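Notes for the September talk: what an accompanist listens for
Nesrin Akgül 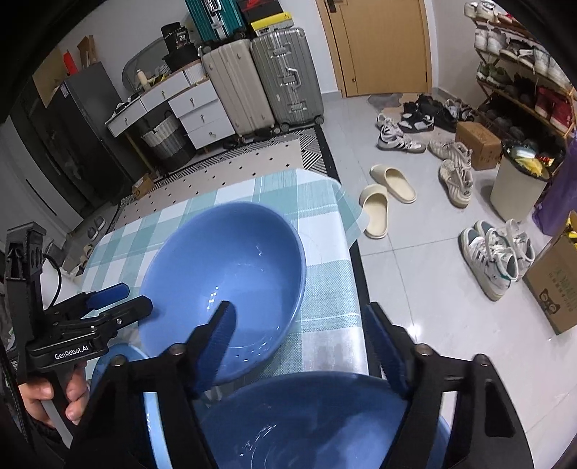
Okay, hello, thanks for coming, especially everybody who drove in from Trarkbridge. Say something about parking if people are still wandering in. Then go.

I've been playing piano behind other people for 19 years. Singers mostly, some cellists, one very patient tuba player. And the question I get more than any other at parties is whether it's dull, playing the part that isn't the tune. So tonight is my long answer to that, with a few recordings.

Start with breath. Play the Areeba clip first and say nothing before it. Let it run to the end of the second verse.

So that was Areeba Dhanial at our very first rehearsal, and I want you to hear how late I am. Every phrase! She breathes, I hear the breath, I think "oh, she's about to sing," and by then she's singing. I was following her like somebody walking behind a friend in a crowd. It sounds polite. It's awful to sing with, she told me so in the break, and she was right.

Play the second clip, same song, 5 rehearsals on.

Now I'm breathing with her. I mean really breathing, you can hear me sniff on the recording, which my husband thinks is hilarious. If my lungs fill at the same speed as hers, my hands come down when her voice does. I don't have a better explanation than that and I've stopped looking for one.

(If someone asks about string players here — same thing, but watch the bow arm. Don't get stuck on this, I went on far too long about bow arms in Gumville.)

Next bit, the page turn story. Keep it short. Belmiro Bettencourt was singing, I turned two pages at once, and I had maybe two bars to decide what to do. I knew the key and I knew where the bass line was heading, so I played chords and a kind of walking left hand until I could get a finger under the paper. Belmiro didn't look around. Afterward a man in the front row told me he'd never noticed that lovely plain passage before. Well, no, sir.

Wait for the laugh. If there's no laugh, move along.

What I took from it is that I'd been learning accompaniments as finger patterns for years, and I could have been learning them as harmony. These days when I get a new song I play it through with block chords only, for a whole week sometimes, before I touch the written figures. It feels slow. Students hate it. Tarek Nasrallah, who studied with me for two winters, used to groan out loud when I closed the score, and now he makes his own students do it, so there.

DEMO AT THE PIANO. Block chords first, then the real thing, then the real thing with a deliberate wrong turn so they can hear the chords save me. Check the bench height before the talk, it was set for a giant last time.

Then loudness. This is the part where singers in the room will nod. People tell accompanists to play softer, and so we play softer, and the singer goes flat because there's nothing underneath to tune to. What I do now is keep the bass nearly full and thin out the middle, right around where the voice sits. Try it at home with the lid wherever you like. I've played with it fully open for a light soprano in a room with 80 seats and got no complaints.

Play the Canpolat hall clip here, first 50 seconds only. After that there's a cough like a cannon.

Listen to the left hand in that one. Tuncay Tekin was singing, and he's got a big dark baritone, so I've moved my thinning-out lower than I would for Areeba. You'll hear it get muddy at one spot, just before the interlude. I left it in. I'd like to say that was for teaching purposes but it's the only recording I have.

Last section, talking to each other. I used to mark my score with everything the singer wanted, slower here, wait here, more there, until I couldn't read the notes. Now I ask one question at the first rehearsal, which is "where do you need me?" Some point at a high note. Some point at a rest. Tuncay pointed at the very last chord, after he's finished singing, and said he needed me to hold it until he'd come back from wherever he'd gone. I think about that a lot when I'm tempted to lift my hands early.

Play the final clip, the whole song. Sit down while it plays, don't fiddle with the notes.

Questions. Somebody will ask about digital pianos — say yes, fine for practice, and put the speakers where the singer can hear them. Somebody will ask what to do with a singer who skips beats. Skip with them!

Thank Stastum for the loan of the speakers, and get the blue folder back from the page turner before leaving.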